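The Second Drive

My uncle's computer came back to us in October, in the boot of a taxi, wrapped in his brown winter coat. My cousin Kurniawati had written on a piece of tape: "Works. Forgets." The tape was stuck on the sleeve of the coat, so for one moment I thought she meant my uncle.

He was then living in Rastatmont, in a house for old people with a garden and a very strict kitchen. For 24 years he had kept the accounts of a small shipping office named Govindasamy, and when the office closed they let him take his machine home. He wrote everything in it. Letters, prices of fish, the weather, and, as he told us many times, the whole story of how he met my aunt. We had never read this story. When my aunt asked for it, he said it was not finished.

Now she asked me. "You repair things at Stitana," she said. "So repair this."

I explained to her that at Stitana I only answer the telephone, and that the repairs are done in the room behind me. She put on her shoes while I was still explaining.

So we carried it to the back room together, she at one side and I at the other, and it was put on its side on the metal table and the panel was taken away. My aunt had never seen the inside. She looked for a long time at the green board, and I believe she was a little disappointed. She had lived beside this machine for 12 years and dusted it every week, and I think she expected something more like a clock.
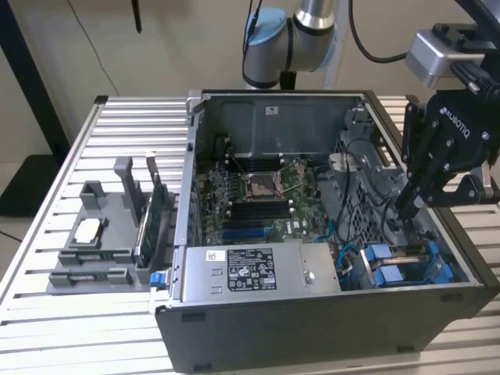

The machine on the table, with its side panel off.

"Where does he keep the letters?" she asked.

I showed her the two blue holders in the corner, one on top of the other. I said that a drive sits in a holder like this, and the letters are on the drive.

"Two," said my aunt. "Why has he two?"

I did not know. In the papers that came in the coat pocket there was a receipt for one drive only, bought from a shop called Plandemix, and on the back he had written a list of groceries: rice, lamp oil, 17 envelopes. My aunt read the list twice. She said he never bought lamp oil in his life, they had no lamp. Then she folded the receipt and kept it in her hand.

We sat on two stools against the wall. It was warm in the room and there was a smell of coffee from the front. I wanted to say something to make the time shorter, but I am not good in this, so I asked her how they met.

"On a boat," she said. "He was sick the whole way. I held his hat." She thought a little. "In his story I suppose he will not be sick."

I laughed, and she was pleased that I laughed. After this she told me more. The hat was grey and too big. He had paid 2000 for it, in the old money, and he could not pay for his dinner, so she gave him half of hers and he could not eat it. All this time she did not look at me, she looked at the open case, at the cables and the rows of black slots, as if she was waiting at a station and the train would come out from there.

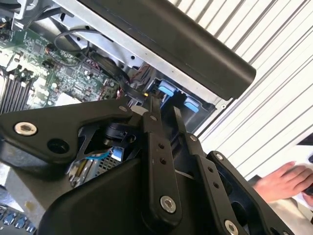 The green board and the cables across it.

The first drive had the accounts. Only accounts, year after year, so neat that my aunt became bored and went to wash the cups. I copied all of it to be safe. I searched for her name and found it one time, in a line for the dentist.

The second drive took longer. I called her when the list of files came up on the screen, and she came with wet hands and stood behind my chair. There was one folder, and in the folder one letter. It was dated 28 Jan 2019, a short time before he moved to Rastatmont.

I offered to go out. She said no, her glasses were at home, I must read it.

It began: "I was sick the whole way and she held my hat."

I read until the bottom of the page, and there it stopped, in the middle of the dinner. He had told the truth - it was not finished. My aunt asked me to read the part of the hat again. Then she asked me to put everything back how it was.
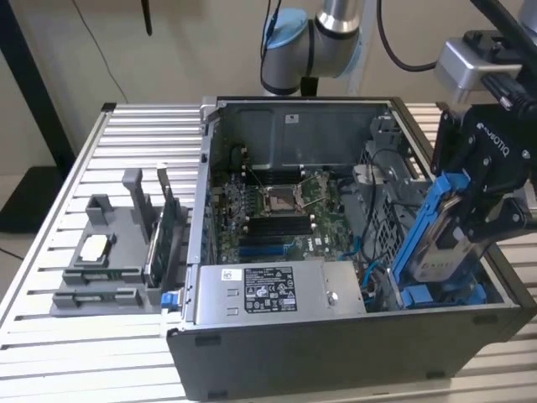
A drive in its blue holder, at the drive bay.

"Both of them?" I asked.

"Both," she said. "He will want to write the rest. On Monday or whenever they let me bring it, I will plug it in for him."

She wrapped the coat over the case herself and did up the buttons.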